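The Lost Property of Ernorgate

The hairbrush had been at the Ernorgate depot for 10 weeks, and I had been there for two, so it outranked me.

It was blue, with a round barrel and a ridged handle that fitted the hand so well you suspected it of wanting something. It had come in on the Gonositz coach, along with a left boot and a trifle. The trifle had been dealt with by the night shift. The boot was in dispute. The brush was put in the metal bin with everything else that wasn't an umbrella, and there it stayed, waiting for a head.

The rules at Ernorgate were simple. Umbrellas went on the rail. Anything that ticked went to the manager. The rest went in the bin for the Sunday sort, after which it was either labelled and shelved or sold by the boxful to a firm called Anov, who paid by weight and never rang back.

I was not supposed to have favourites. The manager had told me so on my first morning, with one hand resting on a stuffed pheasant she had been failing to send to Anov since the spring.

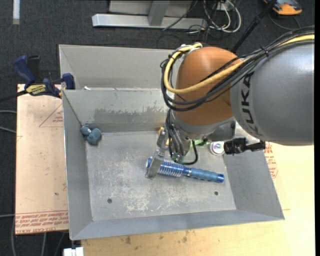 A hairbrush is a hard thing to claim. People will cross three counties for a glove. They will weep at the counter over a flask. But to come in and say that one is missing a brush is to admit to a stranger that one's hair has been managing alone, and most people would sooner buy another and say nothing.

So I wrote the label myself. I wrote "Brush, blue, round, good condition", and then, as there was room, "much missed". The manager read it through twice.

"Missed by whom?" she said.

I said it was a general impression.

"We don't do impressions. We had a man here who did impressions, and he gave a cello to a dentist."

She crossed out the last two words and put the label in her cardigan pocket, where labels went to think about what they had done.

The woman came on the Sunday, ten minutes before closing. She had walked up from the Stasiv road in a high wind, and her hair had plainly enjoyed it more than she had. She put both hands on the counter and told me that she had lost a boot.

"Left?" I said.

"Left."

I fetched it. She signed the ledger, dated it 2018-08-12 in small severe figures, and tucked the boot under her arm. She was halfway to the door when I asked if there was anything else. Anything at all, from the same coach.

She touched her hair. It was very quick.

"No," she said. "There was a trifle, but I don't suppose you'd have kept that."

I said we hadn't. The door banged behind her, and every umbrella on the rail swung an inch to the left. The manager came through from the back, looked at the window, looked at me, and took the label out of her pocket.

"Run," she said. "And get a signature."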